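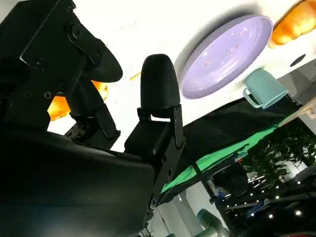

Best opening track on Darker?

kkragh
Posts: 2477
Finally got the Promitby reissue of Darker and wow, side one!! I've played it 3 times since breakfast (neighbors, forgive me). "Calteck" has to be the best opener they ever did.

mossyboot
Great song, wrong pick. "Châu" opens the June tour version and it floors me every time, that long organ bit especially.

kkragh
Ooh, the organ is gorgeous, but 14 minutes before any drums?

tallpaul
With mossyboot on this one. Skip the reissue though, the bass is mushy.

kkragh
Mushy? Try it on decent speakers! Mine sounds huge.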